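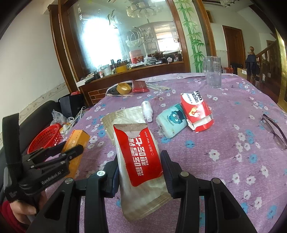 Handgreifer, Schichtplan, Vorgabezeiten

10. April 2022

Bei Redavden packen wir Mischsendungen: Kleinteile für Haushalt und Drogerie, überwiegend weich verpackt, viele mit knisternder Folie und ohne eine einzige ebene Fläche. Zwei der Packlinien laufen seit Jahren mit Sauggreifern, und bei Kartons ist das erledigt. Bei Feuchttüchern, Taschentüchern, Beuteln und allem, was sich unter Druck verformt, steht weiterhin jemand am Band. Das soll sich ändern, und damit hat sich meine Arbeit in der Schichtplanung bereits geändert, bevor an der Linie auch nur ein Schaltschrank versetzt wurde.

Das Verfahren in Kürze, für Kollegen aus anderen Betrieben, die danach gefragt haben. Ein Parallelgreifer mit zwei Backen wird in die Hand genommen und wie eine Zange benutzt. Die Kamera läuft mit, die Öffnungsweite wird aufgezeichnet, und aus vielen solchen Durchgängen wird ein Modell gerechnet, das später den Arm führt. Vorgeführt wird von Leuten, die den Handgriff beherrschen, also von Packerinnen und Packern. Gearbeitet wird an gewöhnlichen Tischen in verschiedenen Räumen, mit wechselnden Decken, wechselndem Licht und allerlei Gegenständen im Hintergrund. An der Linie ist der Untergrund immer gleich grau. Ein Modell, das nur diesen Untergrund kennt, versagt beim ersten neuen Förderband.

Ein Durchgang umfasst Annähern, Schließen, Anheben, Ablegen. Für die Auswertung zählen nur vollständige Durchgänge. Pro Artikel sind 252 davon vorgesehen, verteilt auf mehrere Personen. Die Zahl stammt aus der Projektplanung von Ilitz, die das Ganze begleiten, und ich habe bisher keine Herleitung dafür gesehen. Chantal Nguyen meinte auf Nachfrage, sie ergebe sich aus Lagen mal Personen mal Räume. Nachgerechnet habe ich es für unseren Bestand nicht.

Was beim Greifen tatsächlich Schwierigkeiten macht

Die Vorgabezeit für einen Handgriff am Band liegt im einstelligen Sekundenbereich. Mit dem Handgreifer dauert derselbe Griff anfangs ein Vielfaches. Das Handgelenk ist durch die Gestängelänge weiter vom Objekt entfernt, Tastsinn fehlt vollständig, und die Backen stehen parallel, während ein Daumen das nie tut. Folienpackungen werden deshalb besser quer gefasst, knapp neben der Mitte. An der Schweißnaht rutscht die Backe ab oder die Naht reißt. Packungen mit Kartonmanschette sind ein Sonderfall: Zu hoch gegriffen hält man nur die Manschette, und der Inhalt bleibt liegen.

Driss Morsy hat dazu eine Tabelle angelegt, die inzwischen im Pausenraum hängt. Spalten: Artikel, Griffhöhe, Öffnungsweite vor dem Anfahren, bekannte Fehler. In der letzten Spalte steht bei den Taschentuchpackungen nur »kippt«. Die Tabelle war von niemandem beauftragt. Mittlerweile fragt Ilitz vor jedem neuen Artikel an, ob sie schon ergänzt ist.

Das ist der Punkt, an dem ich in den Projektunterlagen etwas vermisse. Dort heißt die Tätigkeit »Datenerfassung, angelernt«. Wer die Tabelle liest, erkennt darin Berufserfahrung am Packplatz, zum Teil über viele Jahre, und die Eingruppierung bildet das nicht ab. Die Zulage wurde auf Antrag von Pui-shan Shek neu verhandelt und gilt ab Juni. Bis dahin läuft die Vorführzeit als normale Packzeit, allerdings ohne Stückvorgabe.

Schichtplanung

Für die Planung war die fehlende Stückvorgabe das größere Problem. Unser System kennt genau zwei Zustände: produktiv mit Sollmenge oder unproduktiv. Vorführzeit ist weder das eine noch das andere. In den ersten Wochen lief sie als unproduktiv, und in der Monatsauswertung sah es aus, als hätten die erfahrensten Leute nachgelassen. Ich habe eine dritte Kostenstelle eingerichtet und die alten Buchungen von Hand umgehängt. Nullon, unsere Zeiterfassung, lässt rückwirkende Umbuchungen nur einzeln zu. Wer vor derselben Aufgabe steht: Kostenstelle vor dem ersten Tag anlegen.

Geplant wird in Blöcken von 40 Minuten, danach Wechsel ans Band oder Pause. Längere Blöcke hatten wir probiert. Die Öffnungsbewegung geht auf Zeigefinger und Daumenballen, und gegen Ende häufen sich Abbrüche, die ohnehin aussortiert werden. Định Cù führt die Abbrüche getrennt nach linker und rechter Hand. Bei beidhändigen Aufgaben fällt die schwächere Seite deutlich früher ab, bei ihm selbst die linke. Seitdem werden beidhändige Artikel an den Anfang des Blocks gelegt.

An den Linien fehlen die Vorführenden natürlich. Ich gleiche mit Springern aus, die den Umgang mit Folienware noch lernen, und die Ausschussquote ist entsprechend gestiegen. Im Projektplan kommt dieser Effekt nicht vor. Er gehört aus meiner Sicht in die Rechnung, ebenso die Einarbeitung der Springer, die ja an denselben Leuten hängt.

Stand der Linie

Der erste Arm steht seit kurzem in der Erprobung, abseits der laufenden Bänder, an einem Platz, den wir intern Lò nennen (der Name stammt von Kiều Đinh - es ist dort im Sommer sehr warm). Von 100 Versuchen mit einem eingelernten Artikel in Einzellage waren ungefähr 100 minus eine Handvoll in Ordnung, je nachdem, wie man eine verdreht abgelegte Packung wertet. Bei zwei überlappenden Packungen fällt die Quote stark ab. Der Arm fasst dann beide, hebt beide an und verliert eine. Am Band liegen die Artikel fast immer überlappend.

Kiều betreut die Erprobung und hat vorher zwölf Jahre gepackt. Ihre Aufgabe besteht jetzt darin, Fehlgriffe zu benennen, Lagen nachzustellen und zu entscheiden, welche davon noch einmal vorgeführt werden. Körperlich ist das leichter. Sie sitzt mehr, dokumentiert viel und hat weniger Kontakt zur Linie, was sie stört. Die Frage, wie viele solcher Plätze es geben wird, wenn zwei oder drei Arme laufen, habe ich gestellt. Die Antwort lautete, das sei abhängig von der Störquote. Gerechnet wird derzeit mit einem Platz für mehrere Arme.

Für die Packplätze an der Folienlinie liegt eine Zusage vor, dass in diesem Jahr keiner entfällt. Schriftlich, mit Datum, aber ohne Aussage zur Nachbesetzung bei Abgängen. Wer rechnen kann, weiß, wie Personalabbau über Fluktuation funktioniert. Ich habe das in der letzten Planungsrunde angesprochen und ins Protokoll nehmen lassen.

Offen ist außerdem, wem die Aufnahmen gehören. Die Kameras erfassen Hände, Ärmel und je nach Raum auch einiges aus der Umgebung. Unsere Betriebsvereinbarung zur Videoüberwachung passt auf diesen Fall schlecht, sie ist für fest montierte Kameras in der Halle geschrieben. Ein Entwurf für eine Ergänzung liegt vor, er regelt Löschfristen und schließt eine Leistungsauswertung einzelner Personen aus. Driss möchte zusätzlich festhalten, dass seine Tabelle nur mit Nennung der Verfasser weitergegeben wird. Der Entwurf geht nächsten Monat in die zweite Lesung, bis dahin bleiben die Rohdaten auf unserem Server.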